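# Two Hands, One Zipper: pages from the Wetance study

Welcome, and thank you for stopping by the gallery! We put this page together for the people who kept writing in after the open evening in March to ask what we do all day at the Brurnville lab, and I'm afraid the short answer ("we open and close bags") never satisfied anybody, so you are getting the long one. I'm Titilayo Okonkwo, and I look after the part of the Wetance project that deals with holding hands. I mean the holding hand, the one that stays put while its partner does the interesting job.

Wetance is a method for teaching a two-armed robot from recordings of people, made from the point of view of the person doing the work. Plenty of groups do something along those lines. Our particular bee in the bonnet is that most learning methods treat the two hands as equals and try to copy both paths through space as closely as they can. When you watch somebody close a pencil case or a folder, though, one hand is hardly traveling at all. It's pressing. Copy its path perfectly and you have copied a hand that sits still, and the robot cheerfully rests its left gripper a hair above the bag and then drags the whole thing across the table with its right. We watched that happen for most of a winter, and I can still hear the sound it makes.

So we split the problem up. For every stretch of a recording, the model first decides which hand is the anchor and which is the mover. The mover learns a path, the way it always did. The anchor learns a place and a push: where on the object to settle, how spread out the contact should be, and how firmly to lean while the other side pulls. The two can swap roles partway through, which people do far more often than I would have guessed before I started on this (try closing a suitcase and see).

The training set came to 1,999 clips in the end. We had planned on a nice even two thousand, and one file would not open, and after a week of trying I let it go. The clips cover 16 kinds of closures, from coat zippers to drawstrings to those stubborn snap wallets, and they were done by 12 people at ordinary desks and tables. We asked everyone to work at their own speed and in their own way, so there is a lovely amount of variety in there, and a lot of left-handers' habits that the first version of the model found very confusing.

## From the recordings
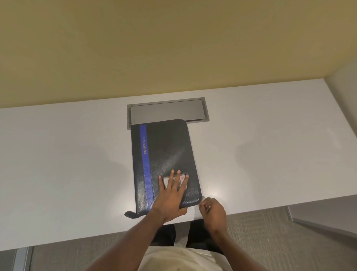
Flat zippered cases turned out to be my favorite part of the whole set, mostly for how clearly they show the split between the two jobs. The slider wants to go around a corner, the cover wants to go along with it, and something has to argue back. With this black portfolio, the anchor hand is spread wide on the lower half of the cover, all five fingers out, while the mover is pinched in close by the lower right corner. A spread like that is a gift to us, and the labeling step marks the roles with very little fuss. The small white card under the fingers is harder on the model. It has to learn that the push is meant for the case and that the card simply shares the spot, and our early versions were forever pressing on whatever lay on top.

## What came of it

On the robot, which is a two-armed bench machine with Kotevance grippers, we compared the anchor-and-mover version against our old path-copying one, using the same recordings and the same cases. The old one closed some 9 zippers out of every 20 we gave it. The new one did clearly better on flat, stiff cases and only a little better on soft bags, where the cloth bunches up in front of the slider and a single anchor place is never quite enough. Drawstrings didn't improve at all, and I would be glad to hear from anybody with ideas!

The next stretch of work is on letting the anchor creep along behind the mover, the way your own hand follows a zipper around a long jacket. We have been calling it the Stamatopoulos rule around the lab, and the write-up will go on the project page once the soft-bag tests are finished. Clips and labels are available on request, and if you come by in the afternoon there's usually a bag on the bench for you to try.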